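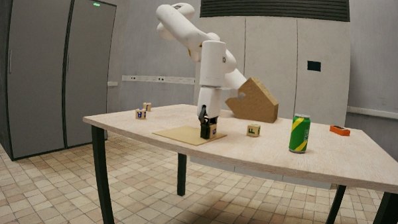 Render: arm over the table, gripper at the letter cube, house-shaped block behind.

**March, 9:40. Picture book proofs, second round (Haramberg title)**

Stock is the Camik uncoated, same as round one. Trim unchanged. Ran the full book once on the proofer, then spreads 4, 7 and 11 again with the revised black.

Text is rhymed couplets, four lines to a page, set in the Kasora schoolbook face at 18 pt. Leading went from 24 to 26 after the first proof. Better. The long line on spread 7 still turns over in the narrow text panel and drops the rhyme word onto a line by itself. Read aloud, you stop in the wrong place. Options:

- widen the panel 3 mm into the hedge artwork
- drop that page to 17 pt
- ask the author for a shorter line

Tried the first. The hedge is pale enough there to carry type, and the turnover is gone. Did not try 17 pt; a size change on one page shows when you flip through.

Word count of the current text file is 654. The file we quoted from was shorter. The difference is the new verse on spread 9 and the dedication. No change to page count.

**Black type over color**

Round one had the text as four-color black on spreads 4 and 11. Misregister gave a magenta edge on the small serifs. Changed to 100 K overprint everywhere. Edges are clean now. Over the night sky on spread 11 the type is hard to read at arm's length, which is how a parent holds it. Reversed it to white, knocked out, and bumped the weight one step. Thin strokes hold on the proofer. Press may fill them in, so check on the first sheets.

**Gutter**

The fox's face on spread 4 sits too near the fold. Made a folded dummy and sewed it with the 3-hole pamphlet stitch to see the real loss. One eye goes into the gutter when the book is open flat, more when it is held half open. Illustrator's layers are separate, so the fox can move left without repainting. Moved it 8 mm in the working file. Needs approval before it goes any further.

**Cover**

Matte laminate sample scuffs at the spine after rubbing with a dry cloth. The Price sample did not, same cloth, same number of strokes. Price is slower to deliver. Run is 1,000 copies, so either supplier can cover it from one batch.

Title lettering is hand drawn and came in as a scan with paper texture behind it. Cleaned up at high threshold and lost the rough edge the illustrator wanted. Redid it at a lower threshold and painted out the specks by hand. Keep the second version; the first is in the old folder and should not be linked.

**Open**

- spread 7 panel: send PDF of the widened version
- spread 4 fox: approval
- endpapers: flat color or the leaf pattern, still no answer
- ISBN block on back cover is placeholder
- reread spread 9 for the comma after "moon", present in the text file, missing in layout

14:15. Comma fixed. Spread 7 PDF sent. Endpapers still open.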